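Subject: Re: [Clatden-Stitchers] Sorting thread without losing your mind

Hi all,

Sorry for the slow answer, I've been reading the list from my phone and I can't type more than a line on that thing without wanting to throw it. Quoting the bit I wanted to get to:

> I've got my grandmother's thread and mine mixed together now and I
> can't decide if I should sort by number or by color. By number I can
> find what the chart asks for, but by color is how I like to pick.
> Also does anyone still use cardboard bobbins or has everybody gone
> to plastic? Mine bend if I wind them tight.

By number, by number, by number! I did it by color for years and it looked so pretty, and every time a chart called for two greens that were next door to each other I'd have the whole lot out on the couch at eleven at night under the bad lamp. Then I moved it all over to number order one wet Saturday and I haven't looked back. You can still pick by eye - just pull out what you like, lay it on a white dish towel, and put it back when you're done. (The putting back is where I fall down.)

The old skeins from your grandmother I'd keep apart, though, at least until you've tested them. Snip a bit of each red and each dark blue, press it between two damp paper towels and leave it overnight. I had a lovely old red bleed all over a table runner that I'd been working on since the spring before, and no amount of cold water got it out.
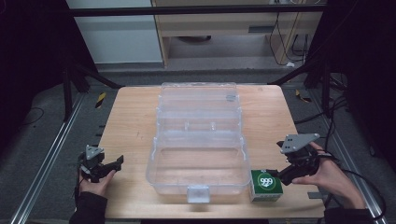
On bobbins, I use both. Cardboard is cheaper and you can write on it with a plain pencil, and if yours are bending you're winding too tight anyway. Thread wants to lie there a little bit slack or it gets those kinks that never quite iron out of a stitch. Plastic is nicer to handle but the number stickers curl up and drop off, so write the number straight on with a permanent marker before you wind, not after. I did the first 2 boxes after. There was thread everywhere and ink on my good pants.

For anybody doing the big Zornenitz sampler with me, I finally sat down with the chart and it's 1,525 stitches for the top border and 1,768 for the bottom one, which explains why I keep running short of the gold at the bottom! Buy an extra skein now while you can get the same dye lot. The shop over in Trovutthorpe still had it last time I was in, in the drawers at the back by the buttons.

I've also been trying the Sotelo needles that got talked up on here in November. They're fine. The eye is bigger and my eyes are not what they were, so I'm keeping them for black fabric, but for everyday white linen I went right back to my old ones. If you do a lot of blending with two different strands you might like them more than I do.
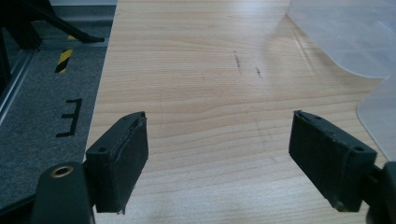
Posted by the Tuesday-table lurker, Clatden-Stitchers list

One more thing on the mixed-up thread, now that I reread your message. Don't try to do it all in one go. I did mine a handful at a time in front of the TV, and anything with the paper band missing went into a sandwich bag marked "who knows." Later I took the bag to the window with a shade card in the morning, when the light is decent, and matched up most of it. The leftovers are great for practice pieces and for tying on gift tags, so they don't go to waste.

Does anybody have a good way of storing half-used lengths that are already separated into strands? Mine are looped on a safety pin and it's a mess.

Happy stitching!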